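Unit 5: Detection-to-Grasp Handoff

Reading before lab: the Poirier planner README, sections on frames and on target selection. Bring your own node from Unit 4; it must build without warnings.

5.1 What the handoff contains

The perception node publishes one message per detected object: class label, confidence, mask, and a pose in the head camera frame. The planner wants a single target in the base frame. Everything between those two is the handoff, and most failed picks in this course start there. The message has no object ID. If two detections share a label, the planner takes the first in the list, and list order is not stable between messages.

Frame names used in this unit:
head_cam: fixed to the head, wide view
wrist_cam_l: fixed to the left wrist
base: planning frame

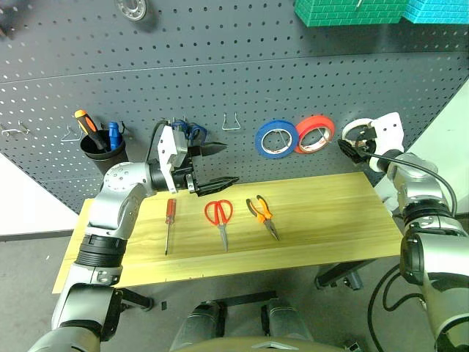
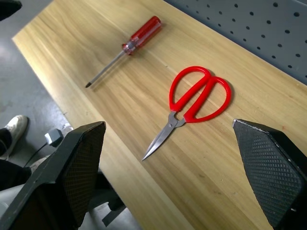

5.2 Association across cameras

A target chosen in head_cam must be found again in wrist_cam_l before the fingers close. The Poirier matcher projects the head mask centroid into the wrist view and picks the nearest detection there. Nearest centroid alone is a weak rule when objects share a color. In the wrist view the screwdriver and the scissors both have red handles, so a color histogram adds little and the match rests on shape. Use the mask's second moments: a screwdriver mask is long and thin, and the scissors mask widens at the handle loops. Set the gate on aspect ratio first, then on distance.

Objects hanging on the pegboard should be dropped before matching. Fit the tabletop plane and keep only points above it and inside the board outline. Do not filter by height alone. The tape rolls in the head view are a good test for this step.

5.3 Closing axis

The planner closes the fingers across the short axis of the mask. For scissors this axis is poorly defined near the loops. Compute it from the blade half of the mask and place the grasp point at the pivot.

5.4 Exercise

Run your matcher on the Rurkska log, which has 3,654 paired messages. Report the mismatch rate for 2 settings of the gate, and list the label pairs that are confused most often. Submit the config file with the results.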